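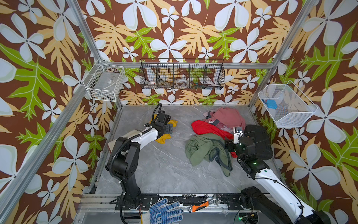 Elie Nasrallah asked, the first time we walked through the plans, why wall storage needed a company of its own when any hardware store sells a basket and two hooks. The question was fair, and most of our product range is an answer to it.

About Umorix

Umorix fits out small work areas with wall-mounted wire storage. We supply baskets, rails and corner brackets, and we plan where they go. Our customers are laundry rooms, sewing corners, repair benches and school craft rooms. The company began in August with one basket size and now lists 33 parts.

What we make

Open baskets. Rectangular, white or black, fixed flat to the wall or close to a corner post.

Divided baskets. A long black basket with vertical wire partitions suits the back wall, where small items of different kinds end up side by side. Partitions are ordered separately under the name Skiswood.

Angled baskets. White mesh, turned outward from the wall. These go on a side wall – the contents can be reached without leaning across the work surface.

How we plan a wall

The floor stays clear for the work itself, such as clothing to be sorted or a cloth to be folded. Storage goes on three sides. We take the rail height from the user's reach and the basket length from the wall, in that order. Our standard back-wall unit is 930 mm long. Side units are cut in steps of 20 mm.

Backgrounds

We fit over bare board, paint or wallpaper. Patterned paper is no obstacle, including large florals on dark brown, but small items are harder to pick out against it – we suggest labels on the baskets.

Ordering

Single parts ship from stock. Orders over 1,000 parts are handled by our partner, Rorkora. Send wall measurements in millimeters and state the wall material.

Page last updated September 29, 2024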